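Trullside Home Forum > Bathrooms > Small ones

Old sink out or leave it alone? (also: where do toothbrushes live)

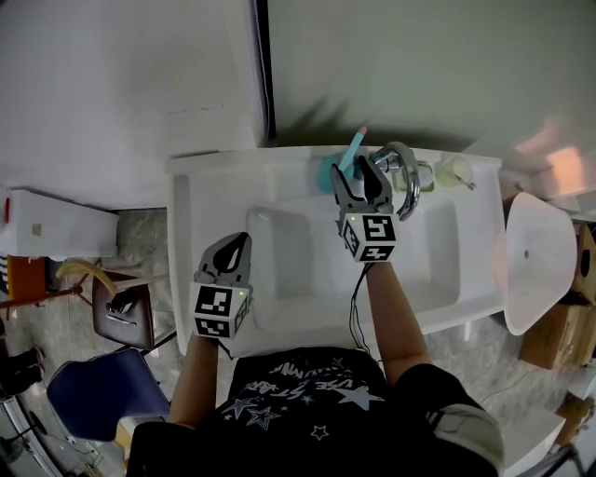 Current sink, teal cup at the back left of the faucet. Oval candidate on the boxes to the right.

sinkorswim_ita
Posted 23 February 2024

The rectangular sink has a flat rim all the way around, and every object in the household has moved onto it. Toothbrush cup, the little green cup, a glass with something yellowish in it that I have been told is "soaking" and should not be asked about. My other half wants to put in the white oval one, a Zundholm somebody was giving away. It has been leaning on its cardboard boxes long enough that I say good morning to it.

I say keep the rectangle and move the cup. Plumber wants 300 for the swap, and that's before he has found anything wrong, which he will.

Ita Nic Giolla

grout_expectations
Keep the rectangle. I put in an oval and there is no ledge to speak of. My toothbrush now lives on the windowsill with a dead moth.

Marlpit
Disagree with the above. No ledge is the whole point. A ledge is a shelf you have to wipe. I wiped mine every morning for 6 years and the toothpaste ring came back every night like it paid rent.

sinkorswim_ita
Marlpit, where does your cup go then?

Marlpit
Wall holder. Sondlow do a plain one, 20 bucks, two screws.

grout_expectations
Two screws into tile, he says, breezily.

tapwater_ted
Is that wall painted or tiled where the holder would go? Looks painted to me, a sort of gray-green. If so, stop arguing and get the holder. Also move the cup to the other side of the faucet if you're left-handed, or don't, I'm not your mother.

sinkorswim_ita
Painted. The color is called something like Wet Pebble and I was against it.

Hobday
Going to be the bore here. Measure the cabinet or bracket or whatever holds the sink up before anybody falls in love with the oval. We bought a Zabala basin on looks alone and the final bill was 1,450 with new pipework and a patch of floor. It's a lovely basin. We eat a lot of soup.

Marlpit
That's a pipework problem, not an oval problem.

Hobday
It was my problem either way, Marlpit.

tapwater_ted
What's the hose over the wooden chair for? Asking as a man with a hose over a chair.

sinkorswim_ita
It's been "going back to the shed" for a while. Please don't encourage him.

grout_expectations
Does the oval have an overflow hole? I can only make out the drain.

sinkorswim_ita
Went and looked. No overflow. He says we'll simply pay attention when the water is running. I have met us.

Hobday
Rectangle.

Marlpit
Fine, rectangle. But get the holder, and rinse out that glass.

sinkorswim_ita
Holder ordered. The oval goes up on the free page in March unless he hides it. The glass is still under negotiation.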